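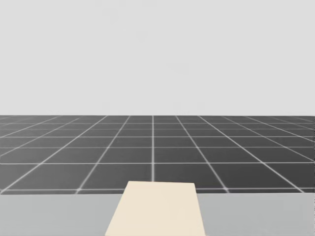 Eigentlich waren wir auf einen Kaffee verabredet, und dann saß ich zweieinhalb Stunden in Lurnberg und habe vor lauter Zuhören kaum mitgeschrieben. Meine Gesprächspartnerin bringt bei Gemum Robotern Handgriffe bei, erst in der Simulation, später am echten Arm. Ihren Namen möchte sie nicht im Netz lesen, das ist völlig in Ordnung, sie erzählt dafür umso freier.

Angefangen hat sie mit dem Führen von Hand. »Du packst den Arm am Handgelenk und ziehst ihn dahin, wo er hinsoll. Das klingt super einfach, und nach einer Stunde weißt du, was Schultermuskeln sind!« Sie lacht und reibt sich tatsächlich die Schulter. Für grobe Wege mag sie die Methode immer noch, fürs Einräumen von Kisten zum Beispiel. Sobald es fein wird, zittert ihr aber zu viel eigene Hand in der Aufzeichnung mit.

Deshalb die Fernsteuerung. Das Programm heißt im Haus Miranda (ich habe gefragt, warum, sie weiß es auch nicht), und gesteuert wird mit einem kleinen Griff, den man frei in der Luft bewegt. Auf dem Bildschirm gibt es dazu eine graue Tischplatte, dahinter einen dunklen Boden mit Linienraster und darüber ziemlich viel helles Nichts. Gemütlich geht anders, sage ich. »Du guckst da nach zehn Minuten gar nicht mehr hin. Die Bodenlinien sind für mich Gold wert, an denen merke ich, ob ich gerade nach vorn gehe oder bloß zur Seite wegdrifte.«

Was mich am meisten überrascht hat: wie viele Durchgänge so ein Handgriff braucht. Für die letzte Aufgabe hat sie 415 Vorführungen aufgenommen, 159 davon hat sie hinterher selbst wieder rausgeworfen. Zu hektisch, zu lange gezögert, einmal mitten in der Bewegung geniest. »Der Roboter lernt mein Zögern ja mit. Wenn ich vor dem Zugreifen jedes Mal kurz überlege, dann überlegt der auch. Sieht total menschlich aus und kostet Zeit.«

Ob man das trainieren könne, wollte ich wissen. Kann man, meint sie, am besten mit Pausen. Bei ihr sind es bis zu 35 Durchgänge am Stück, danach wird sie schlampig und merkt es selbst nicht. Neue Leute lässt sie erst mal neun Durchgänge machen und schaut sich dann mit ihnen zusammen jeden einzelnen an. Das sei vielen peinlich, ein bisschen wie die eigene Stimme auf dem Anrufbeantworter.

Ich durfte dann auch selbst ran. Mein erster Versuch ging voll daneben, weil ich die Tiefe komplett falsch eingeschätzt habe, beim zweiten habe ich vor Schreck den Griff losgelassen. Sie hat beide sofort gelöscht, sehr diskret, fand ich.

Im November geht es bei ihr mit dem Projekt Pledov weiter, da soll das in der Simulation Gezeigte auf den echten Arm. Davor hat sie Respekt. »Am Bildschirm drücke ich auf Zurücksetzen, und alles steht wieder da. In der Halle muss ich aufstehen und es vom Boden aufheben.« Ich habe gefragt, ob ich dann noch mal vorbeikommen darf. Darf ich, aber den Kuchen soll diesmal ich mitbringen.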